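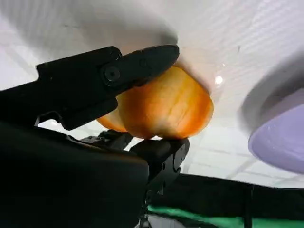
Section 3: Your First Batch of Dried Citrus

Citrus is a wonderful way to get to know your Damolex fruit dryer. The slices keep their color, the kitchen smells great, and you can forgive yourself a few uneven cuts! Start with oranges, then try lemons and blood oranges once you know how your dryer behaves.

Before you start
Run the dryer empty on High, as described in Section 2, and let it cool. Wash the trays in warm soapy water.

CAUTION: Never rinse the base or put it in the dishwasher. Unplug it before wiping it down.

1. Pick firm fruit with smooth, unbroken skin. Scrub it well, as the peel stays on.
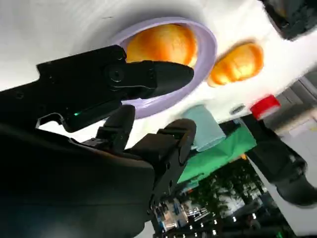

Figure 3-1. Whole orange, peel on.

2. Cut off both ends and slice the rest as evenly as you can. A sharp serrated knife works beautifully.
3. Lift out the seeds with the tip of the knife and pat each slice with a clean towel.
4. Lay the slices on the trays in a single layer, with a little space between them.
5. Stack the trays, put the lid on, and open the vent all the way.
6. Turn the dial to Low and press Start. The fan should come on right away.

Note: If the fan stays silent, check that the bottom tray is seated in its groove. You'll feel a small click. 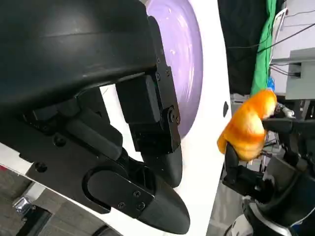 Figure 3-2. Black gripper, lavender surface.

7. Swap the top and bottom trays halfway through. Turn over any slices that are sticking.
8. Begin checking when the rinds feel stiff. Let one slice cool completely before you judge it, because warm fruit always seems softer than it is.

CAUTION: The lid and upper trays get hot. Use oven mitts.

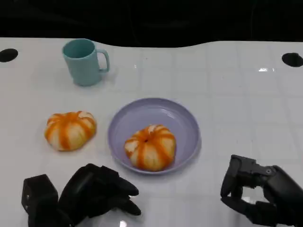

Let the finished slices cool on the trays, then pack them loosely in a glass jar. Shake the jar once a day for the first week. If you see fog on the glass, put everything back in the dryer on Low right away. Throw the batch out if you find mold.

Now the fun part! Float a slice in hot tea, dip a few in dark chocolate, or grind the driest ones into a powder for cookies (Daranee Somboon's recipe is in Section 5, and it's a treat).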